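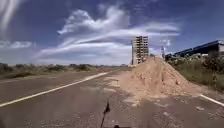
The road past the dirt pile outside Dresville, with the tip of the rover's antenna at the bottom.

Bình Lưu keeps his rover on a shelf between a paint can and a box of bicycle parts. It lives in the garage behind his house in Dresville, where he has been working on it in the evenings since May of last year. When we visited in October 2020, the top cover was off and the main board was on the bench with its cables still attached.

"You came at a bad time to see it drive," he said. "The left side is in pieces. I can show you the left side, though."

Lưu repairs commercial refrigerators for a living. He had not built a robot before this one and says he did not plan to. He wanted a small vehicle that could follow a paved road by keeping a painted line at a fixed distance, and he wanted to make the steering part himself. The wheels and gearboxes came from Tarawneh, a surplus store across town, out of two powered wheelchairs that were being sold for parts.

"I paid for both chairs and used one and a half," he said. "The second one had a bad gearbox. I opened it up and there was a tooth gone. So there's a wheel on there now that came from someplace else, and it's a little narrower than the others. You don't notice it on asphalt. On grass it digs in."

The frame is aluminum angle, cut with a hacksaw and bolted. He had the corners welded at first, at Wiveck, the shared workshop where he is a member. Then he had to move the battery tray back, and he cut the welds out again. The bolts have stayed.

"At Wiveck they told me to draw it first. I did draw it. I drew it without the plugs on the batteries. The plugs stick out by a good bit."

He still goes to Wiveck for the drill press and the lathe, and for the long table, which is better than his bench for laying out wiring. The rest happens at home. He does not like carrying the rover back and forth. It is heavy, and his car has a high trunk lip.

The motors are run by a Sorkano controller, a secondhand unit that came with a photocopied manual with a page missing. The missing page was the one on braking. Lưu worked out the settings by putting the rover up on blocks, changing one value at a time, and writing down what the wheels did. The notebook is still on the bench. Most of its pages are columns of numbers with a word or two next to them: "jerky," "ok," "smells."

"That one was my fault," he said about the last. "I had a 10-amp fuse in where it should have been a 5. The small one would have gone right away and saved me the wire."

The steering program is 758 lines long. Lưu learned enough programming to write it from library books and from a coworker's son, who read the first version and asked him to please use longer names for things. The program looks for a white stripe, works out its slope, and slows one side or the other. There is very little else to it. He has been asked why he did not use one of the ready-made packages that do the same thing and do it better.

"Because then I have a cart with somebody's program on it," he said. "I have nothing against it. If I needed the cart to do a job I'd use theirs. I don't need it to do a job."

His test road is on the edge of town. It is wide and worn, with cracks and sandy patches and a solid white line along the left. Flat scrub runs off beyond the shoulder on that side. On the right there is a long, low building with a dark roof behind a strip of tall grass, and past it all stands the concrete frame of a tower with its floors open to the air. Lưu uses the tower as a landmark. If the rover is pointed at it, he says, it is close enough to straight.

Then there is the dirt. A big mound of earth sits on the right side of the road and spills onto the pavement, and the spill gets into his notes more than anything else out there.

"It's the best thing on the whole road," he said. "I mean for testing. I could drive a clean line all day and learn nothing. The sand is light and the line is white, and my program thinks any bright thing with an edge on it is a line. The first time it got up near the pile it turned right and drove at it like it was going home."

He walked after it and switched it off by hand. The radio stop worked at home in the driveway, and it had worked on the street, but it did not work there. He found that the antenna connector had backed out a turn or so. It now has a dab of thread locker on it, and he checks it with his fingers before each run.

The antenna itself is a thin black rod that stands at an angle. We asked about the thicker part at the tip, and he said everyone asks about that. He wanted something he could pick out against the pavement from a distance. It shows up in the view down the road, too, and he has told the program to ignore that part of the picture.

"I thought about moving it. Moving it means drilling the cover again, and the cover already has holes in it from the last two places I put things."

The fix for the sand took most of the summer. His first idea was to raise the brightness setting until the sand dropped out. That worked in the morning. Later in the day the painted line dropped out with it, and the rover stopped in the lane and waited. His second idea was to have it look only at the left half of the view, and that is still in the program. The third was to make it remember where the line had been a moment before and refuse any answer that was too far from that.

"That's how I would do it, if I was walking and the sun was in my eyes. I'd figure the line is still there. It was there a second ago."

With that change in, the rover has gone past the mound without turning toward it on every run he has logged, he said. It still slows down there, and he has not found out why. He suspects the stones. There are loose ones on the pavement, and when a wheel hits one the whole view shakes. He has tried softer tires, which helped, and a foam pad under the camera, which made it worse.

Lưu walks behind the rover with the radio stop in his hand and does not take it out when there is traffic. He has his own rule that if he can hear a car, the rover goes to the shoulder and gets turned off. He thinks people who let these things run on their own are asking for trouble. The rover's top speed is a fast walk. He has set it lower than that.

The left side was apart on the day of our visit on account of a bearing. It had started to squeal on the way back from a run, and he pulled the wheel and found grit packed in behind the seal. The new bearing was in a paper bag on the bench. He was waiting to borrow a puller from Wiveck to get the old one off, having already bent a screwdriver on it.

"I do this with compressors every day," he said. "At work I'd have the right tool in the van. At home I'm out here with a screwdriver like a kid."

His wife came in during the interview to ask if the garage would be clear enough for the car before the weather turned. He told her it would. She looked at the bench and went back to the house.

He has a list of what comes next, taped inside a cabinet door. A new cover is on it, this time with the holes drawn first. So are a second fuse box and a label for every plug. There is a line about night driving with a question mark after it. The last entry says "dashed lines," and we asked if that would be hard.

"I don't know yet," he said. "Right now, if the line stops, it stops. I'd have to teach it to wait for the next piece."

He put the bearing back in the bag and wrote the date on it.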